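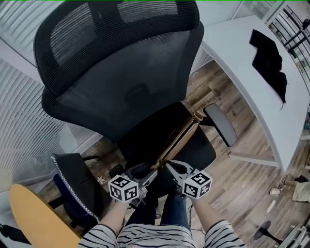

Tallen Desk Rental FAQ

How long can I book for?
Half day, full day or the month. Monthly starts on the 1st, no mid-month starts sorry.

Do you take a deposit?
Yes, $300 on monthly desks. Back to you when the key is returned.

Door code not working?
Press 3581 then the star key. Evryone forgets the star.

Can I bring a guest?
Up to 2, meeting room only. Sign them in.

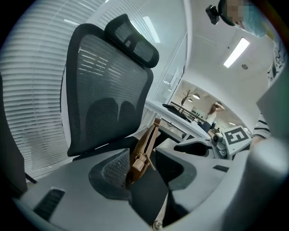
Is printing included?
500 pages a month, black and white. Color is extra, ask at the desk.

Parking?
Street only. Free after 6 pm. Don't use the Gametti lot next door, they tow.

Closed in Febuary?
First week only.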